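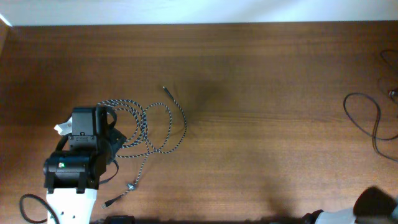

Wood-grain tabletop against a white wall

Posted in: Land & Wildlife > Habitat and Conservation Programs
November 2019, by Nisha Ahuja

Is a habitat agreement worth signing for 30 acres?

We have 30 acres outside Selevcombe, mostly old pasture going back to brush, with a wet corner where box turtles turn up every August. A letter came offering a voluntary agreement. They pay part of the cost of clearing invasive shrubs, and I promise to leave the wet corner alone for 15 years. I've been leaving it alone for free, so this sounds like a raise.

My brother-in-law says that once you admit to having a turtle, the government owns your tractor. He got this from a man at the feed store. If the turtle gets listed later, am I better off having signed or having kept my mouth shut?

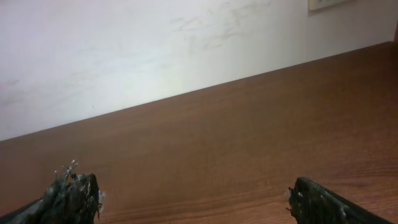
I should add that we mow the upper field for hay and would like to go on doing so. The letter runs to nine pages and uses the word "parcel" a great deal.

Reply from Manole

Don't sign anything. My uncle signed something once and he regretted it for the rest of his life. I think it was a timeshare but the principle is the same.
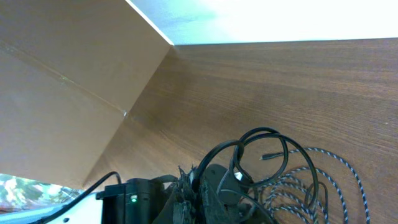 Tan panel meeting a wood-grain surface

Reply from Purov

I've been in one of these for six years, on a bigger place (800 acres, most of it too steep to argue over), and my tractor is still mine. It doesn't start, but that's between me and the tractor.

Look for the part that says what happens if the species is listed. Some agreements say you won't be asked for more than you already promised. Some say nothing, and then you're trusting everybody's good mood. Get it in writing before you sign, and ask whether it carries over if you sell.

On the hay, ask for mowing dates and a blade height. Mine lets me cut whenever I like above the fence line and only in winter below it. Also ask when the money arrives. You pay the contractor first and they pay you back – eventually. I waited about 100 days.

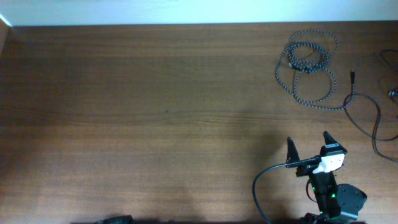

READER COMMENTS

Istent: Seconding the part about selling. Our buyer's lawyer found the agreement before we remembered we had one.

Manole: It was definitely a timeshare. I called him.

Nisha Ahuja: Thank you, Purov. Page seven covers listing, page eight takes some of it back. I've written to ask which page wins.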